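**Rating stuck at 3430 after the Povana pool ladder**

Won two, lost two in the 9 ball handicap. My rating hasn't budged. Is it broken, or am I?

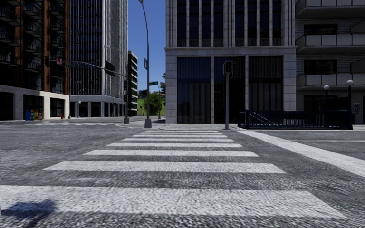
## Fengying Guo

Two wins and two losses to players at your own level cancel out. You have achieved perfect stillness. Beat someone 700 above you and watch it twitch.

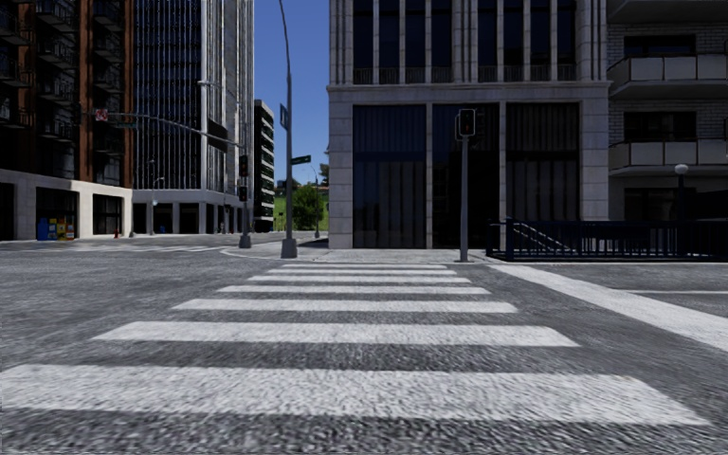 ## Mizanur Sarkar

Log out, log in. Worked for me in April on the Macapagal tables. Also, stop playing safe on the 3.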